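Filed under: Small Homes / Infill / Neighborhood Notes

1/ Thread on what it takes to build a small house on a small lot in Cusgate. I bought the lot last October. I now know more about sewer laterals than I know about most of my relatives.

2/ The lot is 25 feet wide. When I was looking at it I thought, cozy. When the zoning office looked at it they thought, nonconforming. We have spent the winter exploring the space between those two words.

3/ The plan is 500 square feet on one floor, plus a sleeping loft the city insists on calling storage. I've been told I may store myself there as long as I don't put up a door.

4/ My designer is Karla Magaña, who is patient. I gave her a list of everything I wanted. She gave me back a drawing of a box with a smaller box in it (bathroom) and asked which items on the list I'd like to keep.

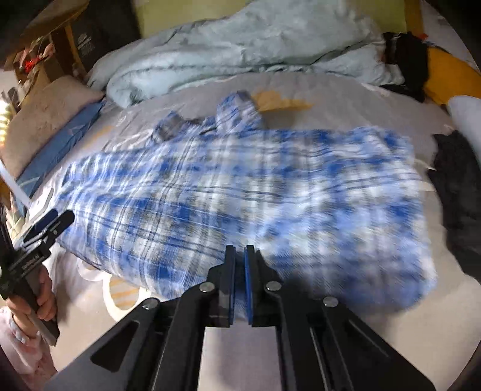 5/ PARKING, A TRAGEDY

The code wants one off-street space. The space plus its required clearance eats nearly a third of the buildable width. So the car gets a better spot than the kitchen does. I don't own a car.

6/ You can ask for a variance. The form wants you to describe your hardship. I wrote "the lot is narrow." They sent it back asking for more detail. I wrote "the lot is very narrow" and attached the survey, and that version went through.

7/ The hearing was at 7 p.m. and I was last on the agenda, after a fence and a long fight over a dentist's sign. By the time they got to me everyone wanted supper. I recommend going last.

8/ One neighbor, Heriberto Galindo, spoke against. He was worried that if they let me do it, other people would build small houses too. I said that was pretty much the hope. We've been polite over the hedge ever since.

9/ Builders. I called a lot of them. Most priced the job as if it were a full-size house with some rooms missing. One told me small houses are harder because there's nowhere to set down your tools. I have since stood in the framing with three other adults and a ladder and I take his point.

10/ Went with a two-person outfit called Derkach. They'd done a couple of backyard cottages across town and their estimate had actual line items, including one for "moving things out of the way of other things."

11/ The wall panels came from Pultero, made off site, trucked in on a flatbed that could not make the turn onto my street. It tried. There's a mailbox that remembers. I've paid for the mailbox.

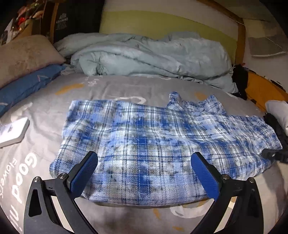

Ghazala Farooqui asks whether the panels saved any money over plain old stick framing, because she's pricing both for a lot on the north side and keeps getting different answers.

12/ Fair question. On paper, no. The panels cost more. But the shell went up in 2 days, and I was paying rent across town, and Derkach charges by the hour. Count the rent and it came out a little ahead. Don't count the mailbox.

13/ I'd also say get the truck route checked before you sign. Pultero will do it if you ask. I didn't ask.

14/ Next: the utility room. It's a closet. In it are the water heater, the electrical panel, the fresh-air unit and whatever remains of my optimism. The code wants clear space in front of the electrical panel, so the emptiest part of my house is a rectangle of floor inside a closet.

15/ The fresh-air unit is a Stastaletti, and it's the one thing I didn't cheap out on. A tight little house with no air exchange is a lunchbox. You fry one onion and you live with it until spring. 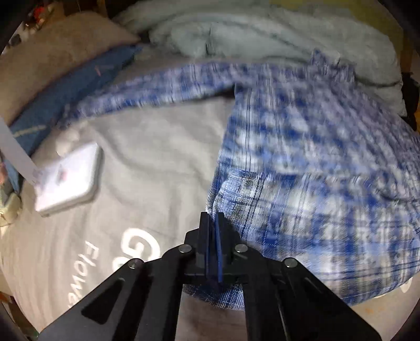 16/ Same thinking on windows. I had money for four good ones or seven sad ones. Karla voted four and put the biggest on the south side, over the sink, so I get sun in winter and a clear view of Heriberto's hedge.

17/ Closets: one and a half. The half is under the loft ladder and fits coats if the coats cooperate. I've been giving away clothes since January and the pile somehow hasn't changed size.

18/ Inspections so far: footing passed, framing passed, plumbing failed over a vent pipe that was too short. They added some pipe. The inspector came back, looked at it for the length of a sneeze, and signed.

19/ Drywall starts next. After that, the loft ladder, which has to be movable so that the loft can go on being storage. I'll post the permit costs once I've found the last receipt. I think it's in the car I don't own.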